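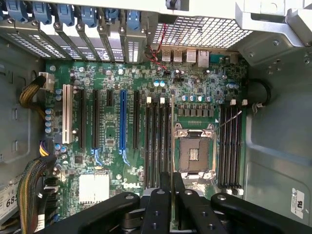
工单标题:旧戴尔工作站不开机,风扇转几秒就停
提交人:Hòa Hoàng
处理人:Khôi Lâm
状态:等配件

最初的报障内容(Hòa 写的)

Khôi 你好呀,又是我。Stallell 那边淘汰下来的那台戴尔工作站,我想留着给 Dương 项目跑老采集程序用的,五月份搬过来之后还好好的,今天上午按电源键,风扇呼地转起来,转几秒就停,然后自己又来一遍,循环个没完。屏幕一直黑着,键盘灯也不亮。我换过插座,换过电源线,显示器拿去接别的电脑是好的。里面有没有松我不敢乱动,你有空帮忙看看吧!硬盘里的东西我上个月备份过,所以不用太担心数据,但是机器最好别扔,那个老程序认 PCI 卡,新机器上根本没有这种槽。

处理记录(Khôi)

下午两点多
收到,机器搬上台子了。先说一句,这箱子真沉,下次谁搬叫我一声,别一个人扛。现象跟 Hòa 说的一样,转三秒左右断电,歇一下再来。没有报警声,一声都没有,这点我挺在意的,内存有问题的话一般它会叫。

接着做了最省事的那一套:拔电源线,按住开机键放电,等了 10 分钟再插回去。没用,照旧。

下午三点
开侧板。这种老戴尔我还是喜欢的,扩展槽挡板那排蓝色塑料卡扣一掰就开,不用到处找螺丝刀。原来插着的采集卡和显卡都拔了,装进防静电袋,袋子上写了名字,放在架子第二层,Hòa 你要找就去那里找。白色那条就是你说的老 PCI 槽,我拿手电照了一遍,没看到异物,用气吹吹了吹。蓝色卡扣那条 PCIe 槽也吹了。

拔完卡再开机,还是转几秒就停。好,跟卡没关系。

下午三点半
轮到内存。先留一根,换着槽试,再换另一根,把能排的组合都排了一遍(这一步最烦人,我中间去倒了杯茶)。全都一样。后来干脆一根不留,空槽开机,照理说这时候该叫了吧?还是不叫。那基本就不是内存的事了,要么电源,要么 CPU,要么主板。

下午四点多
电源我用测试器量了,12V、5V、3.3V 都在范围里,待机那路也正常。不放心,又从 Villex 那台备用机上拆了个电源来替,现象不变。替完已经把人家的装回去了,原来这个还用原来这个。

顺便看了一圈电容,用肉眼没看到鼓包漏液的。当然看着好不等于真的好,先记一笔。

下午五点
拆散热器,取 CPU。硅脂干得跟水泥似的,我用吹风机吹热了才慢慢拧下来,千万别硬拔。CPU 取出来擦干净,背面触点没发黑。压框掀开,拿放大镜看底座里的针脚,看得我眼睛都花了。靠拉杆那一侧好像有两根针稍微歪一点点,我不敢打包票,换个角度看又觉得是反光。
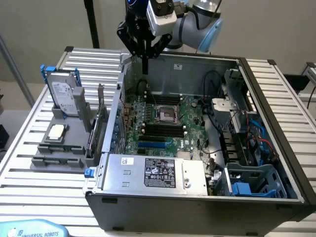
Hòa 的回复

哇拆成这样了!看得我心慌……针脚的事我想起来一件,不知道有没有关系:机器从 Stallell 过来之前,那边有人换过 CPU,说是升级。单子上写了型号,我去翻一下。另外我问一句,歪了的针能掰回来吗?还是就得换主板?

Khôi 的回复

能掰,但是得慢慢来,我手上的镊子太粗了,要用那种细头的。你说换过 CPU 这个信息太有用了,早说我就先拆这里啦(开玩笑的,反正前面那些也得查)。

目前的想法是这样:

1. 细头镊子我在 Bultton 下了单,顺便买了新硅脂和一颗主板纽扣电池,加起来 128 块,走耗材那个账。

2. 镊子到之前机箱就敞着放台子上,请大家别往里面搁东西,更别去摸那个底座。防尘布我晚点盖上。

3. 针脚处理完,先装 CPU 和一根内存,别的都不接,只看它还断不断电。能撑过一分钟再往下加。

4. 要是还不行,就按主板坏了处理。同型号的拆机板我问过一家,报价不算贵,不过他们只保到货能亮,我再多问两家。

Hòa 的补充

找到单子了,换上去的 CPU 确实在这块板子的支持列表里,不过列表备注要求 BIOS 不能太旧。BIOS 版本单子上没写。可是搬过来之后明明开过机的呀,这个应该可以排除吧?

Khôi 的回复

对,开过机就说明 BIOS 认得它,可以划掉。更像是搬动的时候散热器那么重一坠,本来就有点歪的针接触变差了。猜的啊,先别当结论。

还有个小事,机箱里的灰我吹过了,前面板那边还剩一点,装回去之前再弄。螺丝全在那个 54 号小盒子里,谁打扫台面都请绕开它,上回丢了一颗,我趴地上找了半天。

镊子到了我在这张单子下面接着写。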